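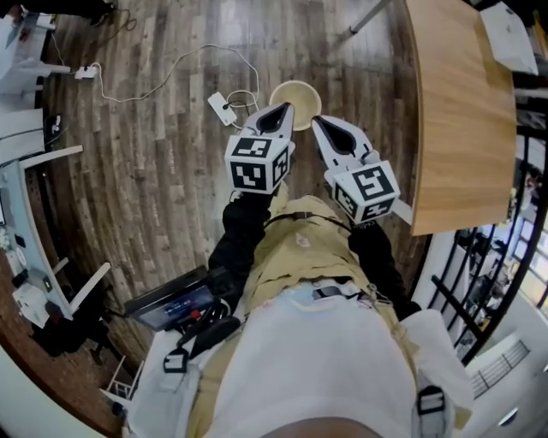
A small beige bowl on the plank floor, with the gripper fingers on either side of it.

Bodulby trial looks at clearing small objects from wood floors

2 min read

27 April 2025

A trial in Bodulby has started to record how small household objects are picked up from plank floors, and what the floor finish has to do with it. The work is run by Skolo, a flooring and interiors workshop, with floor samples and finishing oil supplied by Sellier. A first set of results is due in July.

The trial covers bowls, cups, saucers and lids left at floor level. These are common in homes with small children or pets, where dishes are put down and collected several times a day. According to Skolo, most wear tests for wood floors deal with shoes, chair legs and dropped objects. Light objects that are dragged a short way before they are lifted get much less attention, although the marks they leave tend to gather in one place.

Round bowls are the main item. A bowl with a low foot touches the floor along a narrow ring, and any grit caught under that ring is pulled across the finish when the bowl slides. Pressure on one side of the rim makes the bowl slide or tip. Pressure on two opposite sides holds it in place until it is lifted clear. The trial compares the two cases on the same boards.

"A bowl weighs very little, so people do not expect it to do anything to a floor," said Inese Adomaitis, who leads the work at Skolo. "It is the same spot every day, next to the same cabinet. After two years you can find that spot with your fingertips."

A total of 518 lifts are planned. Each one is logged with the type of object, the direction of the boards, the point of contact and whether the object moved sideways before it left the floor. A sideways movement of more than 7 millimeters is entered as a drag. Anything shorter is entered as a lift. Objects that tip over are logged separately and the attempt is repeated from the same starting position.

Board direction is included after an earlier round of checks in the workshop. Tarmo Lapiņa, who prepared the floor sections, said that drags across the joints gave a different pattern from drags along the grain. Across the joints, the foot of the bowl catches at the edge of each plank and the finish is worn first at the edges. Along the grain, the wear is spread over a longer line and is harder to see until the light comes in low.

The color of the floor also matters for the inspection. Floors in mixed brown and grey tones hide fine scratches well, a point in their favor for the homeowner and a problem for anyone trying to measure them. The sections will be checked under a side lamp at the start, at the halfway point and at the end. The lamp is set at the same height each time. Gloss readings are taken at 19 fixed points per section.

No cleaning products are used during the trial. The sections are swept with a soft brush between sessions and wiped with a dry cloth. Lapiņa said that damp wiping was left out of this round to keep the number of variables down. It may be added later, together with a second type of oil.

Beige and light tan bowls were chosen for part of the work. Shadi Chamoun, who keeps the object list, said that pale bowls are easy to overlook on a warm-toned floor in evening light, and that being kicked is a more common cause of drag marks than careless lifting. Kicked bowls are outside the scope of the present trial. A note on them will be attached to the report.

Sellier has asked for separate figures for new boards and for boards that have been sanded and oiled again. Refinished boards are often softer at the surface during the first weeks, and the company's current care sheet gives no advice on when dishes and other small items can go back on the floor. Ona Jõgi, who handles the care sheets at Sellier, said that a revised version would wait for the July figures.

"We would like to give a number of days," Jõgi said. "At the moment we tell people to be careful for a while, and they ask us how long a while is."

Until then, Skolo's advice to customers is unchanged. Grit should be swept up before a bowl is put down. Bowls should be held on both sides and lifted straight up. A felt ring or a thin mat can be used where the same dish stands in the same place every day, but it should be taken up once a week so that the boards under it do not darken unevenly.

The floor sections will be kept after the trial for comparison with later rounds. Plates and flat trays are next on the object list.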